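Party Room FAQ - Petolville

Quick answers, updated in December. Anything missing, ask Deming Tan at the front desk.

Can we bring our own snacks?
Yes. Wrapped stuff is easiest. No fryers, no open flames except cake candles.

Do you supply tablecloths?
One per table, birthday print, included. Plain white is extra, tell us when you book. Please dont tape things to it, use the clips.

What about drinks?
Bottles with caps only. No glass. Cups are in the hall cupboard, help yourself.

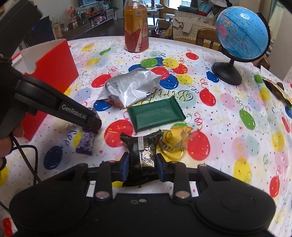 Snacks on the birthday cloth, balloon print.

Can I leave the globe on the table?
If it fits, sure. Otherwise top shelf, not the floor.

How many guests?
76 seated. 144 if you open the Bondmont side, which needs booking seperately.

Who cleans up?
You do wrappers, bottles and boxes. We do floors and the cloth. Flatten cardboard first please. Bags under the sink.

Half-eaten snacks?
Take them home. Anything left after 9 pm goes out.

Nut allergies?
We don't check what other groups bring. Wipe the tables yourself before you set out food, spray is by the door.

Deposit?
500 for the small room, 2000 for both sides. Back to you once the keys are in.

Parking?
Heydari lot, behind the building. Gate code comes with your booking email.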